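The yellow tray bench at Hafstein

Deltamard runs a small workshop at Hafstein, and the bench in these pictures is the one used for sorting small items. The walls went up in August, papered in a large flower print left over from the Skovel showroom. The roll cost 30 less than plain white, and we have come to like it. The first pictures of the bench went on the Ildale page last spring and drew 3,000 visits.

The yellow tray stays out most of the time and takes whatever is being sorted.
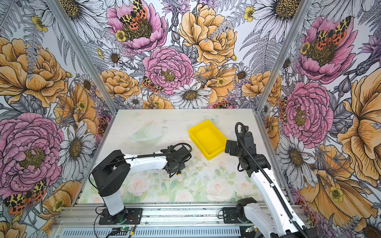
A reader wrote in to ask whether a deeper tray would be better for screws and washers. It might be, but small parts are harder to pick out of a deep one, and ours goes back in the cupboard more easily.

Tools have their own place in the stock list. The small screwdriver is item 322 and gets used more than anything else on it.

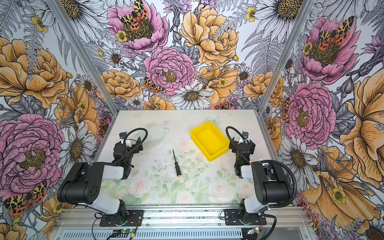

Precision screwdriver on the bench, with the yellow tray behind.

We look for two things in a small screwdriver – a thin shaft that reaches into narrow housings, and a handle that doesn't slip.

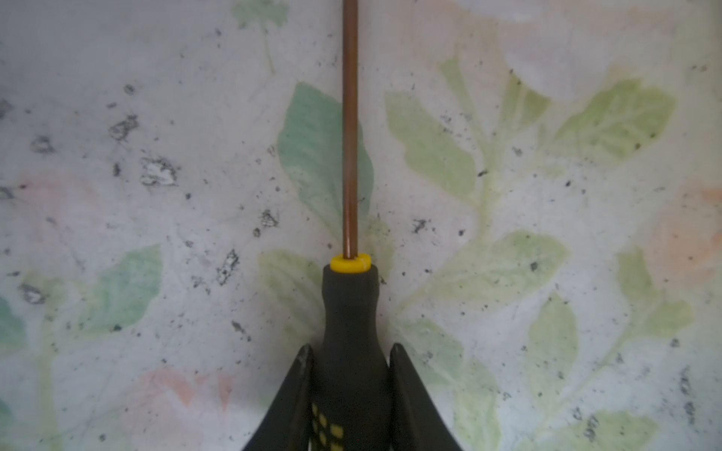 Cheaper ones tend to wear at the tip first. We replace them when they start to chew the screw heads, and the old ones go in the drawer for opening paint tins.

Decorations are sorted on the same bench. They are listed from item 183 onwards and kept apart from the tools.
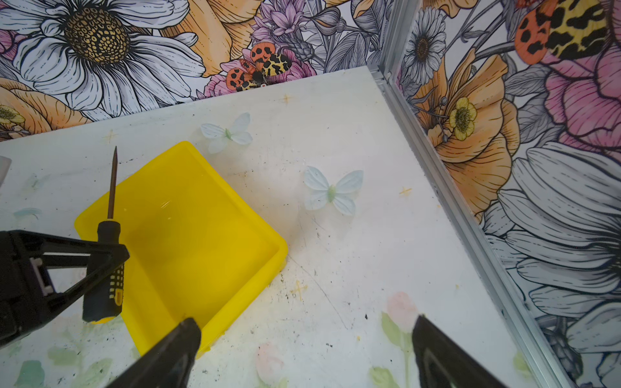
Two artificial butterflies by the tray, and printed moths on the wall.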